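**Workshop news, May**

### The two-arm cell at Drindton

The robot cell at the back of the Drindton workshop now has both arms bolted down and wired. Members who have been asking when they can have a go will find the booking arrangements further down.

Kamrul Mollah and Debashish Gunawardena started the build over the winter. The idea was a cell that could do the dull end of kit packing: pick a part or a small tool off the bench, put it in a tray, and leave the tray where a person can reach it. Kamrul drew up the enclosure and Debashish did most of the wiring. The budget was £3000, and they have kept inside it by buying the motors second-hand through Zurko and cutting the aluminium here on the chop saw. 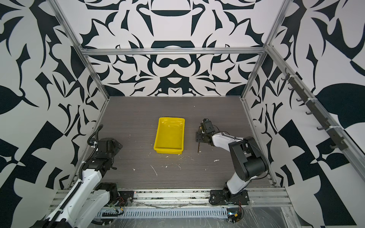
The arms share one rail along the front edge of the table. Kamrul first planned to put them on opposite sides, but that left no way to get at the wiring without lifting a wall out. With both at the front, the cables drop straight into the slotted duct under the rail and you can work on them from a stool. It does mean the arms can get in each other's way over the middle of the table, so for now the software only lets one of them cross the centre line at a time.

The patterned walls were Debashish's choice. He had the panels printed by Festard from a design he made himself. Plain white board would have been cheaper, and opinion in the workshop is divided. The hook rack on the right-hand rail is held on with cable ties for the moment. It will get proper brackets once we know whether it is in the right place.

Most of the past month has gone on the right arm. Its shoulder joint had some play in it, enough to put the gripper in a slightly different place each time it came back to the tray. Debashish took the joint apart twice. The second time he found a spacer fitted the wrong way round, and the arm has repeated well enough since then for us to begin on picking.

The tray stays in the middle of the table, long side front to back. Please don't swap it for one of the blue ones. The positions are saved for this size and the blue trays have a taller rim. 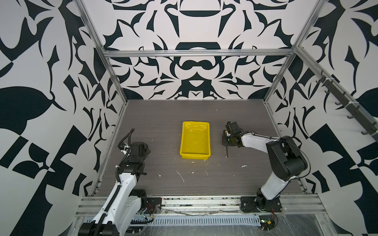
### What it is being taught

Screwdrivers are first on the list. They roll, they are heavier at one end, and the shaft gives the fingers very little to hold. Kamrul is concentrating on the handle and having the gripper come in at an angle. If that goes well, the next job is pens and short lengths of dowel, then the packets of fixings that go into the Wickramasinghe kits.

The table top needs a proper clean. Anyone using the cell should wipe down after a session and check the front rail bolts before switching on.

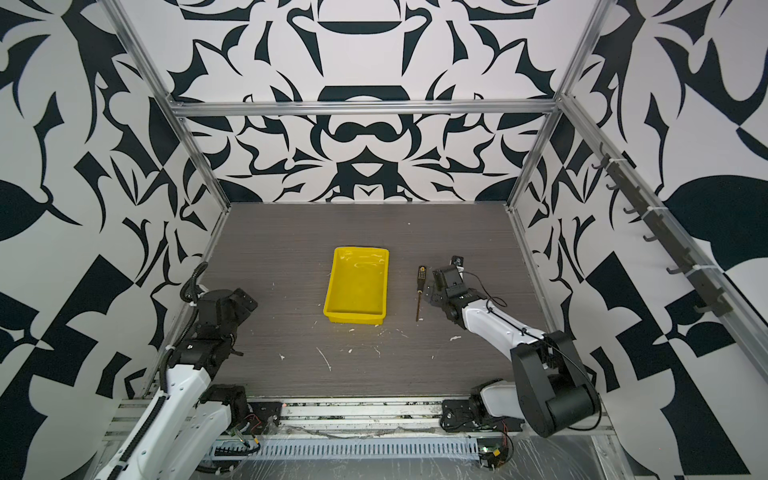
*Screwdriver and tray on the cell table, Drindton workshop.*

### Booking

Sessions last 2 hours and the latest one starts at 6 pm. Put your name on the sheet by the door. You need to have done the induction with Kamrul or Debashish first, even if you have used robot arms elsewhere. Keep your hands outside the rails while the power is on, and leave the settings file as you found it. If you save new positions, put them under your own name.

Debashish would also like his long hex keys back.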